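Drolleo Home Notes
Kitchen and Workshop Tips

Second lives for plastic drink bottles
Posted Saturday, September 7, 2024

I love a clear plastic bottle with a good screw cap! It's light, it seals, you can see what's in it, and you already paid for it when you bought the drink. Sports drink bottles and plain water bottles both earn a spot on my shelf, and the tips below work for either one.

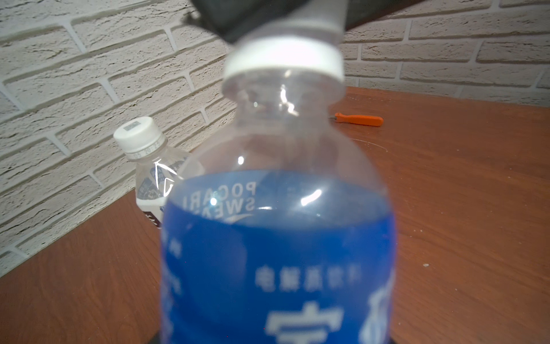
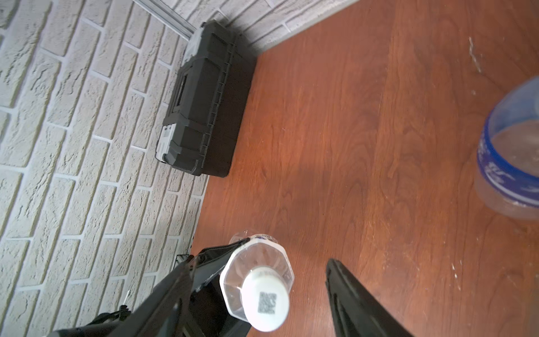

First, the cleaning. Rinse the bottle as soon as you finish it, especially if it held anything sweet. Half fill it with warm (never boiling) water, add one drop of dish soap and a spoonful of uncooked rice, put the cap on and shake like mad. The rice gets into the ribs where a brush can't go. Empty it through a strainer, rinse twice, and stand it upside down overnight with the cap off. Wash the cap by itself and run an old toothbrush around the threads.

Labels: wrap-around sleeves usually have a perforated line, so look for that before you reach for the scissors. If it's a glued paper strip, soak it, peel it, and rub what's left with a little cooking oil. Leave the oil on for 13 minutes (I set a timer, I'm that person) and wipe it off with a soapy cloth. Works on jam jars too!

Now the fun part.

Rice and lentil pourers. A dry bottle pours so much more neatly than a torn bag. Roll a sheet of paper into a cone for a funnel and tap the bottle on the counter as you fill. Make sure it is bone dry inside — one damp corner and the whole lot clumps.

Plant waterer. Poke a few small holes in the cap with a hot needle, fill the bottle, and you have a gentle sprinkler for seedlings. I hold the needle with pliers. My basil has never looked happier.

Screw and washer storage. Cut the bottle off below the shoulder and tape the rim, because cut plastic is sharper than you'd think. The bottom half goes in a drawer and the top half makes a very decent funnel for the garage. Mine sit in an old Kavisel drawer unit, 17 of them, and I can finally find a wing nut.

Bag sealer. Cut off the neck, thread the open end of a plastic bag up through it, fold the bag down over the outside and screw the cap on over the top. So good for flour.

Freezer block. Fill to 85 percent, no more, and freeze it standing up. Water needs room to swell. These go in the cooler with the sandwiches and keep everything cold on a long drive.

A few cautions. Don't put thin drink bottles in the dishwasher, they come out looking like raisins. Don't use them for hot liquids. Never keep cleaning products or paint thinner in anything that once held a drink, even with a new label on it. And when a bottle gets cloudy or starts to smell, let it go. Ours go in the Mendico bin behind the grocery store, caps on, squashed flat.

If your wooden table gets water rings while you're doing all this, slide a tray underneath. I use a Kikuchi baking sheet that's too warped for cookies.

Coming in October: what to do with all those jar lids!

Filed under: kitchen, storage, reuse
Tip no. 3137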